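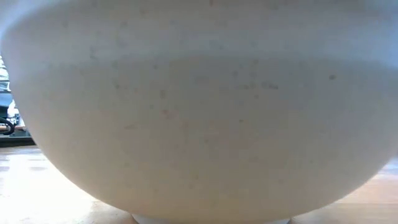 ### 3.2 Glaze application and firing

All test pieces were thrown from the same batch of Skernik stoneware body, wedged by hand and left under plastic for two days before use. Bisque firing took place in the electric kiln at the Rivitberg workshop. After bisque, each piece was wiped with a damp sponge and set aside overnight, as earlier trials had shown that dust left in the pores produced pinholes which were hard to tell apart from specks in the finished surface.

The base glaze was a magnesium matte with no added colorant. It was sieved twice through an 80-mesh screen and applied by dipping. Dip time was held constant within a series, but the thickness of the dry coat still varied between the upper wall and the foot. We measured it with a needle gauge at three heights and report the middle value.

Granular iron was added to the body in two size classes. The coarse class was retained on a 90-micron sieve after passing 125 microns; the fine class passed 90 microns. Both were mixed in dry, before water was added, and the batch was then slaked for a week.

### 3.3 Speck counts

Counts were made inside a square window of 350 square millimeters, cut from thin card and held against the outer wall. Three windows were counted per piece. A speck was recorded if it could be seen without magnification under the bench lamp. Specks touching the left or lower edge of the window were included and those touching the other two edges were left out, following the rule used in the Drulholm series.

The coarse class gave a mean of 68 specks per window. The fine class could not be counted in the same way - many grains had dissolved into the glaze and left only a weak brown halo - and for these pieces we give a visual grade instead (Table 2).

Figure 3. Outer wall of a large bowl in off-white speckled stoneware with a matte surface. Shading on a curved wall changes the apparent tone of the glaze, so color readings were taken from flat tiles only.

Two readers counted each window independently. Where their totals differed by more than five, the window was counted again and the second pair of totals was averaged. Most disagreements came from clusters, in which two or three grains had bled together during the soak. The Tarawneh method treats such a cluster as a single speck. We kept to that convention, although it lowers the count at high iron additions and should be kept in mind when comparing Tables 2 and 3.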